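How to re-wax a tired old jacket at home

Print this page | E-mail this to a friend

I've had my wax jacket for longer than I've had my car, and by last winter the shoulders had gone pale and papery and the rain was coming straight through. A new one was out of the question, so I did it myself on the kitchen worktop. It's a lovely job for a slow afternoon, a bit like buttering an enormous piece of toast, and I've now done 2 of mine and one for my neighbour Bo-ram Ji (who paid me in plums!).

You'll need a tin of proper jacket wax, a couple of old cotton cloths, a sponge, a hairdryer and a bowl that's bigger than the tin. I use the Mevow stuff in the 100 g size, and one tin does a thigh-length jacket with a scraping left over for the cuffs next time. Don't be tempted by furniture polish. I was, once, and I smelled like a sideboard until March.

First, get the jacket clean. Empty the pockets (mine had a dog biscuit and half a train ticket in them), brush off the dry mud outdoors, then sponge the whole thing down with cold water. Cold, please, and no soap at all. Never put it in the washing machine. Hang it somewhere airy overnight, and if the collar still feels damp in the morning, give it another day.

Next you want somewhere to work. Any long flat surface will do as long as you can get the whole back of the jacket laid out on it in one go, sleeves and all. Cover it with an old sheet first — wax gets into everything and it's a pig to shift once it's gone cold. I like a pale sheet so I can see where I've dribbled.
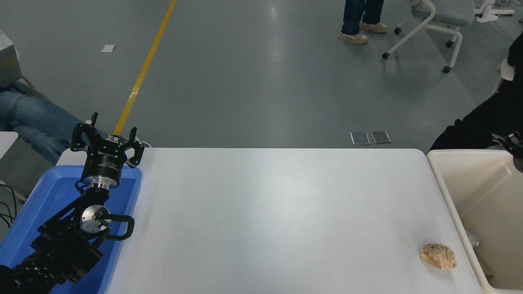
A long white table, with a blue plastic tray at the left-hand end.

Stand the opened tin in your bowl and pour in hot water so it comes halfway up the side. Give it 8 minutes or so of peace and quiet, then have a look. You're after something like runny honey. If it's still lumpy in the middle, change the water and wait a bit more. Keep a kettle handy, as you'll be topping up all the way through.

Now the nice bit! Dip a corner of cloth in the wax, wipe off the worst of it on the rim and rub it into the fabric in small circles. Start with the shoulders, then the back, then the sleeves. Go over the seams twice, and fold the storm flap back so you can get underneath it. Leave out the corduroy collar, the insides of the pockets and the lining. If you do get some on the cord, let it go hard and pick it off with a fingernail.

When you've done a section, run the hairdryer over it on warm and chase the shiny patches about with a clean cloth until they sink in. It'll look streaky and awful at first. Keep going. My friend Si-eun Na gave up at this stage and hung hers behind the door in a huff, and she had to do the whole back again.

Hang it on a wide hanger, well away from other coats, and leave it alone overnight. It will feel tacky for a few days, so stay off pale sofas and don't hug anyone in a cream jumper. Mine took nearly a week to settle down, but then our hall is freezing.

If there's any wax left, put the lid on tight and keep it somewhere cool. I do the elbows and the tops of the pockets again halfway through the winter, as that's where mine wears first.

Next time I'm having a go at patching a torn pocket, if I can find the right colour thread.

8 comments | 50 shares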